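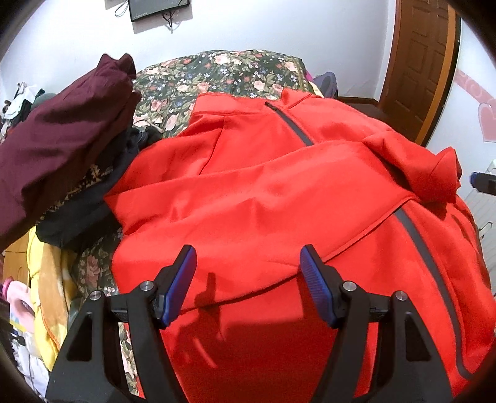

Saturday, second session with the hand-held units. Hok-lam and I split the work: he swapped pads and kept the log, I did the picking. Goal was to decide between the blue ribbed pads and the flat gray ones from Arnemura before we order a full set.

Setup

- Same hand-held gripper for both, only the pads changed
- Wrist camera on the Cimard mount, exposure locked
- Lights on, curtains open
- Garments on the bed, not on the lab table. Isabelle wants a soft surface under everything from now on and I agree with her. The table was making the flat pads look better than they are.

100 picks per pad type. A pick counts if the cloth comes up and stays up for a slow count of three. Slips during the lift are a fail even if I catch it again.

Results

Ribbed: 96 good. The four misses were all on the soft-shell, trying to take a single layer in the middle of the chest where the cloth lies flat. The pads just skate over it. Picking at a crease or at the folded hem works every time, so the approach matters more than the closing force.

Flat: 26 misses. Most of them on the soft-shell again, a few on the fleece, where the pads closed on the nap and let go on the way up. Hok-lam thinks the flat pads were dusty. We wiped them with alcohol after pick 50 and I couldn't see a difference in the second half.

Other notes

The zipper is a problem for both. If one pad lands on the teeth the fingers close crooked and there is a gap at the tip. I'd like to try a softer backing behind the rib, Pesitz has a foam sheet that might do. Ask Naomi if we still have any.

Collar picks are easy but not useful. The jacket comes up hanging from the neck and you can't get to the sleeves without a second hand. For the folding task we should start from the cuff or the hem.

Camera: the red soft-shell is very saturated in the recordings. Depth from the Ersoy box was fine on the patterned bedspread and patchy on the plain parts of the jacket. The shadow of the fingers on the cloth also moves the edge detector off by a few pixels just before contact - Benedetta saw the same thing in her towel set. She is masking the fingers and the strip between them. I'll copy her mask and rerun it on today's files before anyone draws conclusions from them.

338 clips on the drive so far, counting the first session. Sadao has the copy script.

Trigger squeak is back on unit B. Took it apart, pivot bolts were tight, a drop of oil on the slider fixed it for an hour or so. Needs a new bushing.

To do

- Order ribbed pads, two spare pairs
- Foam backing test, soft-shell only
- Bushing for unit B
- Repeat the flat chest pick with the fingers tilted, straight down is clearly wrong for this cloth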